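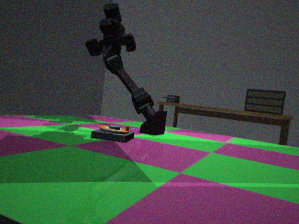 Valbridge Action Figure Collectors' Club
Minutes of the July general meeting
Held in the upstairs room at the Valbridge library, Saturday, doors at 1 pm

Present: 27 members, including 3 joining on the day. Welcome, all three of you, and thanks for bringing figures to your first meeting!

Apologies: received from 5 members and noted.

1. Previous minutes
Accepted with one correction. The Stanell cape repair session used fabric glue, and the minutes had it down as super glue. Please don't put super glue on a cape.

2. Matters arising
The glass cabinet downstairs in the library foyer is ours again until the end of spring. Members were very pleased with the last display (the swamp creatures), and the library has asked for something with more colour this time. It was agreed to go with sea villains. Bring loose figures only, with your initials on masking tape under the left foot. No stands taller than the shelf, which caught a few of us out last time.

3. Money
The account stands at almost $900 after paying the room hire. Table fees from the autumn swap are all in. Moved and carried that we buy a second folding display riser and a box of clear stands in the smaller peg size, as the larger pegs don't fit anything made before the reissues.

4. Jirnex Wave Two
This took up most of the afternoon and it was a terrific discussion. Several members had the new wave in hand and passed it around. General feeling was that the sculpting is a big step up, especially on the bird riders, where the feathers are cut separately and layered down the back. The paint on the beaks is a bit hit and miss. Two members had the same figure with quite different greys on the wings, and both preferred their own.

Elbows were a talking point. The double joint gives a lovely deep bend but the pins are tight out of the package. Suggestions were warm water for a minute or so, then working the joint slowly, or leaving it alone until summer. One member has already snapped a wrist peg and Jirnex is sending a replacement arm, so it is worth writing to them and including a photo of your receipt.

The alternate heads swap easily across the whole wave, and also fit the older Jirnex bodies if you shave a tiny bit off the neck ball. There was a very happy half-hour of head swapping at the back table. Could whoever went home with the horned helmet please check their bag.

5. Godinho reissues
Godinho has confirmed to the shop in Stanell that the retro-card line will be offered again. The club will put in a group order to save on postage. Names and choices on the sheet by the next meeting, with payment at the time of ordering. Anyone wanting an unpunched card should say so on the sheet, although we can't promise it.

6. Customs corner
Wonderful turnout of painted pieces. Highlights were a rusted knight made from three spare bodies, a moth queen with wings cut from a plastic folder, and a tiny market stall with fruit rolled from putty. It was suggested that the stall builder run a session on small accessories, and this was agreed to with enthusiasm. Bring a hobby knife, a cutting mat and your own putty.

7. Other business
Trading table etiquette: please ask before opening somebody's zip bag.
The lost property tub holds a left boot, two swords and a lunch box lid.
The newsletter needs photos of shelves, tidy or not.

Next meeting: same room, same time. Theme for show and tell is Figures With Tails or Wings.

Meeting closed 4.10 pm, followed by swaps.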